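4. Setting up the Katwood water softener

Read all of section 4 before you open the salt bag. Takes one person 47 minutes if the pipes are easy to get at.

4.1 Turn off the main water valve. Open the lowest tap in the house and let it run out.

4.2 Stand the unit on a flat, hard floor. Not carpet. Full of salt and water it's a lot heavier than it looks and you won't want to shift it.

4.3 Push the bypass onto the back of the head. Both clips have to click. If one won't, pull it off, wet the O-rings, go again.

4.4 Connect IN and OUT. Arrows are molded on the bypass - check them twice. Backwards is the most common call we get.

CAUTION: Hand tight plus a quarter turn. No pipe wrench on the plastic nuts. Cracked nuts are not coverd.

4.5 Run the drain hose to a standpipe or floor drain. Leave an air gap. Do not push it down into the same pipe as the washer hose with a tight seal.

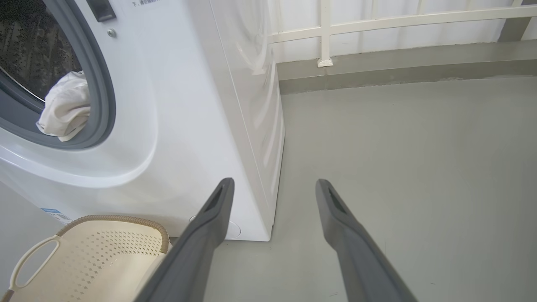 Fig. 6. Front-loading washer, door and rubber gasket.

4.6 Set hardness on the dial. Use the number from your test strip, grains not ppm. Well water with iron - see 7.2 first.

4.7 Pour in salt pellets up to the line. No rock salt, no block salt.

4.8 Bypass to SERVICE, slowly. Check every joint with a dry paper towel.

4.9 Hold REGEN for five seconds. First cycle is loud. Leave it alone untill the display shows the time again.

NOTE: Laundry needs less detergent on soft water. Start with half and go from there. Too much suds, cut it again.

NOTE: Counter shows gallons left. Starts at 1,169 on the Oakley head, 1,000 on the older Dadov head. Both fine.

Code 443 on the display = motor not finding home. Unplug, wait a minute, plug back in. Still there, call Leanne Garside at the Flilden parts desk and have the serial number ready - sticker's under the salt lid.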